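Quiénes somos
Fulness, taller de automatización doméstica en Plodcombe

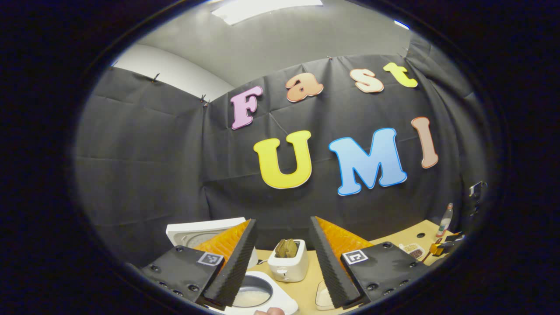 Me llamo Britt-Marie Hovland y llevo el taller con Malcolm Oakley desde que los dos dejamos Rustad, donde programábamos brazos para líneas de envasado (muy serio todo, muchas cajas). Ahora enseñamos a las máquinas a moverse entre cosas de cocina, que son bastante más traicioneras que una caja. Grabamos a mano cada tarea con la pinza, la repetimos hasta aburrirnos y luego se la pasamos al robot.

En casi todas las páginas como esta la gente cuenta sus éxitos. Yo prefiero contaros lo del 4/20/18, porque de ahí sale nuestra forma de trabajar y porque los clientes acaban preguntando igualmente.

Era viernes por la tarde y llevábamos 356 repeticiones grabadas de una misma tarea: coger una rebanada de pan del tostador y dejarla en un plato. Iba de maravilla. Demasiado, quizá, porque en la prueba con el brazo la pinza cerró antes de tiempo, enganchó el borde del tostador y siguió subiendo con él. ¡Con el cable enchufado! Malcolm le dio a la parada de emergencia y el brazo tardó 2 segundos en obedecer. Parece poco hasta que estás delante.

No hubo heridos. El tostador murió y a mí me temblaron las piernas un buen rato.

La avería tenía dos partes. Uno de los marcadores de los dedos se había despegado un poco por una esquina y el sistema calculaba mal la apertura. Eso explicaba el enganche. Lo de la parada era peor: la señal pasaba por el mismo ordenador que guardaba las grabaciones, y si estaba ocupado escribiendo en disco, la orden hacía cola. Lo habíamos montado así nosotros, por comodidad, y lo habíamos revisado nosotros también.

Tiramos 112 grabaciones, todas las posteriores al último calibrado fiable, y paramos hasta julio. En ese tiempo Sarmīte Vītola, que venía de mantenimiento en Pasberg, nos rehízo la parada con un circuito aparte que corta la corriente sin preguntarle nada a ningún ordenador. Se quedó con nosotros - por suerte - y hoy es quien decide si una prueba arranca o no. A mí me ha dicho que no unas cuantas veces.

Desde entonces comprobamos los marcadores antes de cada tanda, y la lista de revisión tiene 73 puntos. Sí, es larga. Si venís de visita os tocará esperar a que la terminemos, con café, y luego os enseñamos lo que queráis. Para concertar día, escribid a Aslak Tveit, que lleva la agenda.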